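Palillos que vuelven a la mesa

En el comedor de Rusnák, a las afueras de Claltville, los palillos se lavan a mano. La máquina los deja torcidos, dice Danica Paulík, que lleva la cocina desde que el local era una casa de comidas con ocho mesas y un solo fogón. Hoy tiene el doble de espacio y una carta en la que los fideos pesan más que los guisos.

Hasta hace tres años usaba palillos desechables, de los que vienen unidos por la base y se parten al abrirlos. Llegaban en cajas de 3.000 pares y una caja le duraba poco más de un mes. Cuando el proveedor subió el precio, Paulík hizo cuentas y compró una primera tanda de palillos reutilizables. Los barnizados baratos se pelaron antes del verano. Los de metal no gustaron: resbalan con los fideos anchos y se calientan dentro de la sopa. Se quedó con los de madera y buscó a alguien que se los hiciera cerca.

Ese alguien fue Peter Štefanec, tornero, que hasta entonces vivía de los mangos de herramienta y las patas de silla. Su taller, Drultico, ocupa la planta baja de una antigua serrería en Tistuvura. Vende a restaurantes y en dos mercados, el de Claltville en primavera y el de Tistuvura en noviembre.

La materia prima es sencilla. Štefanec compra tablones de haya y de arce a una explotación vecina y los deja secar bajo techo durante meses. Una madera con demasiada humedad se curva después de cortada, y un palillo curvado no cierra con su pareja. De cada lote descarta las piezas con nudo o con la veta cruzada. Corta las varillas con sección cuadrada, redondea las aristas y rebaja el extremo poco a poco, hasta que la punta queda fina sin llegar a ser frágil.

La medida cambia según quién compra. Los de cocina son largos, para mantener la mano lejos del aceite. Los de mesa rondan un palmo y los infantiles son más cortos y algo más gruesos. El par de mesa se vende a 5 euros, un precio que Štefanec no ha tocado desde que empezó.

La parte decorada es la que más se mira y la que antes se estropea. Iveta Procházka se encarga de los acabados para varios talleres de la zona y prefiere dejar sin adorno la mitad que toca la comida. El color y el dibujo van en el otro extremo, donde se apoyan los dedos. Los motivos florales pequeños sobre fondo rojo oscuro son los que más le piden, seguidos de las rayas azules.

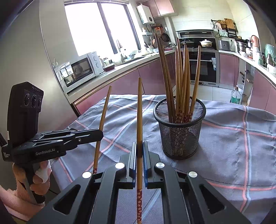 Cómo se cuidan

Las recomendaciones de Procházka son pocas. Agua templada, jabón suave y un paño seco enseguida. Nada de remojo. Se guardan tumbados o con la punta hacia arriba, en un recipiente que ventile. Una vez al mes conviene pasar una gota de aceite mineral por la parte sin barniz. Si la punta se astilla, el par se retira, aunque el otro palillo esté entero.

Aprender de mayor

Selamawit Kassa da un curso de cocina en el centro cívico de Claltville y dedica la primera hora a los palillos. Casi todos sus alumnos han pasado de los cuarenta y muchos los cogen demasiado cerca de la punta. Ella les hace fijar el de abajo entre la base del pulgar y el anular, y mover solo el de arriba. Empiezan con trozos de zanahoria cocida, siguen con tofu firme y dejan los cacahuetes para la tercera semana.

Roman Wasilewska, alumno del último curso, encargó a Drultico un juego para toda la familia. En su casa se usan ahora también para dar la vuelta al tocino en la sartén.

En Rusnák, Paulík repone unos cuantos pares cada trimestre. Los retirados van a un bote junto a la puerta trasera y en primavera sirven para sujetar las tomateras.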